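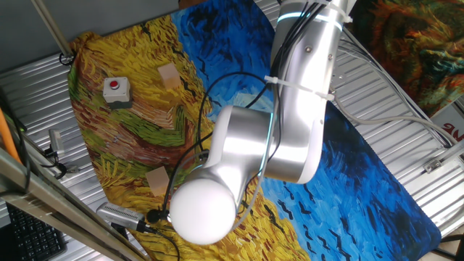
February, evening. The party left Wallbridge by the early coach and reached Drerkitz after a journey of 188 kilometres, with one halt at the border. Ms Kodikara presented the group's papers and all were admitted without delay. Rooms had been reserved at the Hotel Drilum for three nights. Ms Sivakumar recorded that two rooms lacked heating, and the manager undertook to provide blankets. Supper was bean soup and bread, taken at seven. The ferry timetable remains to be confirmed at the harbour office tomorrow.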